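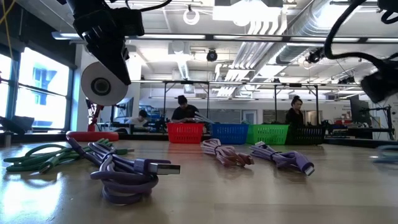

Who can apply for the winter driving panel?
Anyone who drives an electric car at least twice a week and has done so through one cold season. Leased cars are fine, and so are older models with tired batteries (we'd love a few of those!).

We're Zesus, and we want to know how far people really get on a charge in February, with the heater on and the school bags in the back.
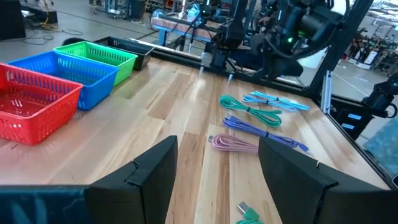
Photo: Güven Akbulut / Zesus

There are 30 places, all for drivers living in or near Brememden. You'll keep a simple log for 7 weeks: miles driven, charge at start and finish, temperature outside. The longest regular commute we've heard of so far is 391 miles a week, and we'd be thrilled to have somebody beat it. We also hold two evening get-togethers, both at 7 pm, with soup.
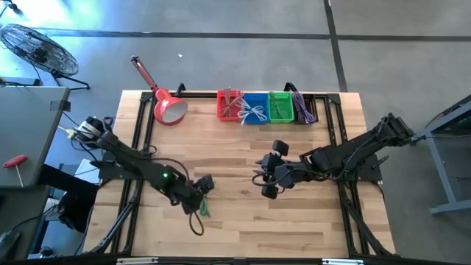

What do I get for taking part?
Free charging at the Güler car park for the whole trial, plus a copy of the results before they go public.

To apply, write to Alper Tatlı at Zesus with your car's model and year.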